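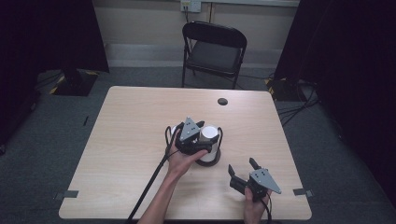

Two hand-held grippers at the bench, the left one closed on the white cylinder.

Most gripper comparisons I read are comparisons of data sheets. Closing force, stroke, repeatability, mass. These are useful when the gripper is bolted to an arm. They say very little about a gripper that is held in the hand and used to record demonstrations, and I think we should stop ranking hand-held units by them.

At Pladell we ran the Komell and Zindthorpe hand-held units through the same pick-and-place routine in August, always as matched pairs, 20 sessions per make. That gave 3256 recorded grasps. We rejected 444 of them. I went through the rejects by hand, and few had anything to do with force. The common causes were a cable pulling on the wrist, an operator shifting their hold halfway through a lift, and one finger arriving before the other and tipping the object.

The cable deserves more attention than it gets. A lead that leaves the body near the palm drags over the table edge, and the operator corrects for it without noticing. That correction goes into the data. An arm replaying the motion has no such cable, so it inherits a small sideways bias at the moment of contact. Routing the lead along the forearm reduced this, but made changing operators slower.

Handle shape is the second point. A gripper that needs a tight hold to stay level is tiring by the end of a session, and the late grasps are visibly worse in the traces. I would accept a weaker motor for a better handle.

My third complaint is test objects. An upright cylinder is a fair start – it shows uneven closing at once – but it forgives a poor approach angle. The Abubakar set, with its 11 parts, is harder on both makes and should be the minimum for any published comparison.

I would like to see reject rate by cause printed beside closing force. Until then I treat the force figure as a detail for the mounting engineer.

Last updated: August

Comments (3)

gantry_left: Did you weigh the units with the cable attached? Ours felt fine until we did.

pmr: Disagree on force. Try smooth parts with a weak motor and your reject list will look different.

tooloffset: Same experience with the finger timing. Shimming one side helped a little.

Contact | Copyright Pladell | Back to top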